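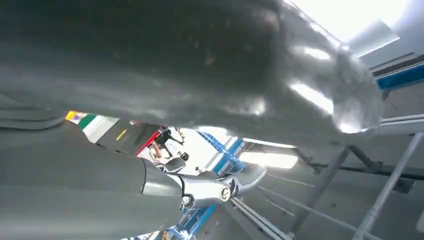
Chapter 2. The Last 60 Centimetres

Every few years someone promises us a machine that will put the groceries away. The promise usually comes from a person who has staff for that. Agata Fiore, whose survey of 787 households opens most arguments on the subject, found that people wanted help with laundry first and dishes second, and would forgive a fair bit of breakage in either. Their patience has yet to be tested. A metal gripper with two bolt heads showing and polished joints is a lovely piece of work, and it still has to be told what a sock is.

Ikechukwu Akinola calls the trouble "the last 60 centimetres": the stretch between knowing where a thing is and having hold of it. Bottles are his favourite case. Three can lie side by side, caps all one way, while a fourth lies on its own with its cap pointing the other way, and a child of four would sort it out on the way to something more interesting.

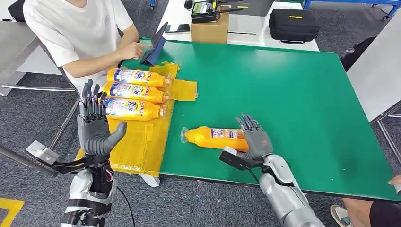
2.1 What counts as a chore?

Before judging any machine, write down one job you did this morning and every movement it took.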